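I've wanted to get inside a working knitting mill for years, so when the Katex open day showed up on the bulletin board at my yarn shop I had my ticket before I'd finished reading the notice. They do two a year, one in spring and one in October, and the October one is always full of school groups. Spring is the one to go for if you want to ask long questions about needles. I had a lot of long questions about needles.

What follows comes straight out of my notebook, cleaned up a bit. The first half I wrote on the bus and over soup, the second half in my room that night, which is why it changes pace partway through.

## Getting in

The mill is a long brick building at the low end of town, right where the road gives up and turns into a gravel lot. Park on the gravel, not along the fence. You sign in at a folding table, you get a sticker and a pair of foam earplugs, and you're told to tie back hair and scarves. (I had worn a scarf I knit myself, obviously, to a knitting mill, and spent the entire morning with it stuffed in my coat pocket.)

The groups are small, which makes all the difference. I've been on factory tours where you shuffle along behind forty people and hear one word in five. In this one we could crowd around a machine, put our faces right up to the guard, and wait until everybody had seen the thing we'd been told to look for.

## The yarn store

You start where the yarn starts, in a cool, dim room stacked with cones. I could have stayed there all day! Cotton on one side, wool and wool blends on the other, and a locked cage at the back for the expensive stuff. The cones sit a while before they're used so the yarn can take up a little moisture from the air. Dry yarn is brittle and throws lint, and lint is the enemy of everything that happens in the next room.

They let us handle samples. The guide had two hanks of what looked like the same cream cotton and asked us to tell them apart by feel. One was combed and one was only carded. Once you know, you know: the combed one is slick and a little cold, the carded one has a fuzz to it like the inside of an old sweatshirt. I got it right, and I'm going to be unbearable about it.

## The knitting floor

Earplugs in. The floor holds 33 circular machines, and with most of them going the noise isn't a roar so much as a very fast, very dry rattle that you feel in your teeth. Each one feeds yarn down from a ring of cones overhead, and the fabric comes out underneath as a tube, slowly turning, winding itself onto a roll.

I had always pictured jersey as flat. It isn't, at the start. It's a tube, and somebody has to slit it open, and that cut has to run dead straight along one column of stitches or the whole length will twist. You know the T-shirt that goes sideways after three washes, with the side seam wandering around to your belly button? That can start right there, at the slitting, or from the yarn having too much twist in it. I've blamed my dryer for years.

The best part was the fault wall. Along the back of the floor there's a corkboard with swatches of everything that can go wrong, each with a handwritten tag. Dropped stitch. Oil line. Thick end. Barré, which is a faint striping you can only see from across the room, caused by one cone in the ring being from a different batch. I stood too close and saw nothing, took five steps back, and there it was, plain as anything.

## Finishing, and a very good lesson in folding

From there you go through a heavy plastic curtain to finishing, where it's warm and smells like a clean iron. Fabric gets relaxed in steam, run flat, and checked over a light table. Then comes a corner that isn't really part of the mill at all but a demonstration put on by Welline, the small shop that sews from Katex fabric and sells the tops two streets away.

It was meant to be a quick add-on, and it ended up being the thing everyone was talking about at lunch. The subject was how knits should be stored, and the short version is: folded, always. Hang a heavy knit and the shoulders grow. Fold it into a long panel with the sleeves tucked behind, and it'll hold its shape all summer in a drawer. Smooth with the flat of your hand from the middle out. Don't press the fold hard, and refold along a different line every so often so you don't wear a crease into the fabric.

They were also firm on keeping light and dark apart for the first few washes. Black cotton sheds a surprising amount of dye early on, and it's the damp pile left sitting in the machine that does the damage, far more than the wash itself.

Long sleeves are where everybody's folding falls apart, mine included. I'd been crossing them over the back like a person being arrested. The trick is to bring each sleeve straight down along the body, in line with the side seam, before you make the long fold. You get fewer layers at the middle, and the panel lies flat.

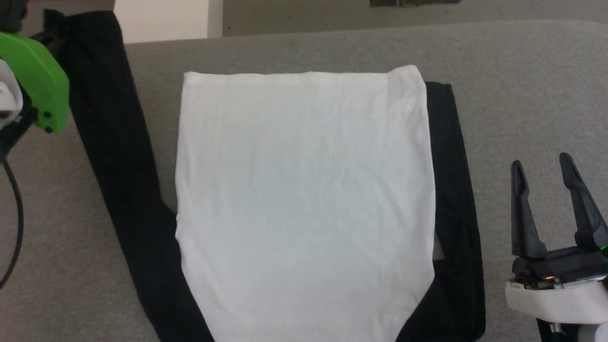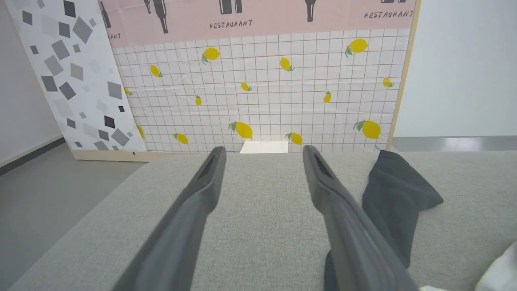
**Modby, Mar 20, 2026**

Evening now, boots off, a bag of remnants on the chair, and the second half of the day still to write up.

Lunch was in the old canteen, which has the original tile and a serving hatch with a shutter that shrieks. Vegetable soup, rye bread, a slab of something with caraway. It's included in the ticket, and it's good. I sat with a couple who make quilts and had driven in from the coast. They were after backing fabric at the remnant sale and had a plan worked out on graph paper. I admired that very much. I had no plan and it showed.

## The dye house

The afternoon is a separate ticket and worth every bit of it. You walk along the river path to the dye house, which has been running on the same spot since 1975 and looks it from the outside, all rust streaks and patched roof. Inside it's bright and scrubbed, with big round vessels like pressure cookers for giants and a floor that slopes to drains.

Two things surprised me. The first is how much of dyeing is rinsing. The color goes on fairly quickly, and then the fabric is washed, and washed again, and neutralized, and washed again, until the water runs clear. Deep shades take the longest. I came away with a lot more respect for a good navy.

The second is that they still judge color by eye. There's an instrument that reads the shade and gives a number, and the number has to pass, but after that a swatch goes into the light booth and a person looks at it under daylight, under store lighting, and under a warm household bulb. Two grays can match beautifully by the window and turn green and purple on you under a lamp. We all got a turn at the booth switch. Click, same. Click, same. Click, oh no!

The lab next door keeps its recipe cards in wooden drawers, with a little tuft of dyed yarn stapled to each. A newer system does the real work now, but the cards are kept up anyway and new ones still get added. I asked for the oldest gray in the drawer and got to hold it. It's gorgeous, a soft brownish pewter, and it hasn't been ordered in ages. Somebody please order it.

## Tsuji

On the way back up the hill I stopped at Tsuji, the notions shop across from the bus stop. It's narrow and deep, with buttons to the ceiling on the left and ribbon and tape on the right, and a bench at the back where you can sit and match things. They do a mending hour on open days. You bring one item, they find you thread, and they show you how to do it yourself. I had a cuff that had been unraveling all winter and learned to pick up the live stitches with a tiny latch hook before they could run any farther. The repair took me most of the hour and looks a little chewed. I love it.

They also sell darning thread on small cards in more grays and blacks than I knew existed, and matching sock black is apparently its own art. Bring the sock with you. Bring the actual sock! Faded black is never the black you remember, and I bought the wrong one with total confidence last year.

## The remnant sale

Back at the mill for the last part of the day. Remnants are sold by weight out of canvas bins, and the good bins go early, so if you care about ribbing, skip dessert. I came home with:

- a long piece of white interlock, heavy enough for a winter top
- charcoal rib for cuffs, more than I need
- a striped jersey with a barré fault in it that I bought purely for sentimental reasons

The quilting couple got everything on their graph paper and an extra bolt end besides, and I helped carry it to the car.

## If you're going

Tickets for the mill and the dye house are sold separately, and the dye house goes first. Wear closed shoes with some grip, as the floor by the vessels stays damp. The last bus up from the mill leaves 11 minutes after the remnant sale closes, and the line to pay is slow, so do your shopping early or bring a car. Photos are fine in finishing and the dye house, but please ask on the knitting floor.

Cash only at Tsuji. The bank machine next to it was out of order when I went, and the next nearest is at the top of the hill by the library.

October dates go up on the canteen door first and online a week or so later. I'm already trying to talk my sister into it, and I've told her to leave the scarf at home.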